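# In praise of the small hotel that's a little too far out
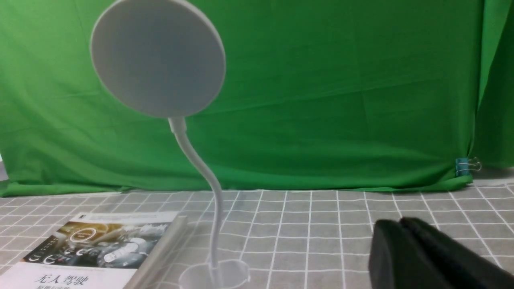
*A white gooseneck lamp, the bendable kind I'd put beside every hotel bed.*

I spent eight nights in Skirnum this July, and I stayed in the wrong place on purpose. Everyone who writes about the town sends you to the harbor. The harbor is lovely! It has the ferries and the fried fish and the big hotels with the blue awnings, and I had booked one of them the year before and had a perfectly nice time. This time I went three miles inland to the Henska, a guesthouse with 33 rooms on a road that mostly carries farm trucks, and I came home wanting to tell strangers on the train about it.

My case is simple. If you have more than a weekend, book the place that's slightly inconvenient. I mean a bus ride out, or a long walk, far enough that you won't pop back to your room between lunch and the museum.

The first thing it does is change your mornings. At the harbor I woke up, looked out at the water, and was in a line for something by nine. At the Henska I ate breakfast for an hour and a half because the bus, the 703, came when it came, and there was no point hurrying. Breakfast was rye bread, a bowl of soft cheese, plums from the yard, and coffee that kept appearing. By the second day I knew the couple at the next table were there to look at old barns. By the fourth I was looking at old barns with them (I now have opinions on barn doors, and I'd be glad to share them).

Then there's the bus itself. I love a local bus more than any tour I've ever paid for. The 703 goes through Grerum, a village I'd never have found, where schoolkids get on with wet swimming towels around their necks and the driver waits for a woman who is still locking her gate. I got off there one afternoon just because the bakery had its door open. That cost me two hours and I'd do it again tomorrow.

My friend Lihua Pan, who travels far more than I do, thinks I'm romanticizing a commute. She likes to be in the middle of things, she likes to go up and change her shoes before dinner, and she says vacation days are too few to spend any of them at a bus stop. She's right about the shoes. I ate several dinners in muddy sneakers. And if you travel with small kids or a bad knee, please ignore me and stay by the water, it's great down there.

But I think we've talked ourselves into treating location as the only thing a hotel can be good at. Look at how reviews are written now. Steps from this, minutes from that. I read dozens before my trip and could hardly find one that told me whether the bed was comfortable, whether the windows opened, or whether a person could read at night without lighting up the whole room. Those are the things I remember! The Henska had heavy curtains, a real armchair, and a window you could throw wide open to hear the frogs, who were very loud and whom I miss.

The money is different too, and I don't only mean mine. The room was cheaper, sure, so I spent more on the way in and out of town: the bakery, a bike rental, a jar of honey from a table by the road. At Rampersad, the one restaurant within walking distance, I ate goat curry three times and got waved off with extra flatbread wrapped in foil. Harbor places do well without me. Out there, a table of four on a slow night seems to matter.

I'm planning next summer already and I keep catching myself sliding the map toward the center, toward the pins all bunched up by the water. Old habits. So I've started with the bus routes this time – I pick a line I like the look of, follow it out until the hotels thin down to one or two, and write to them. Two have answered so far, and one of them wanted to know if I like goats.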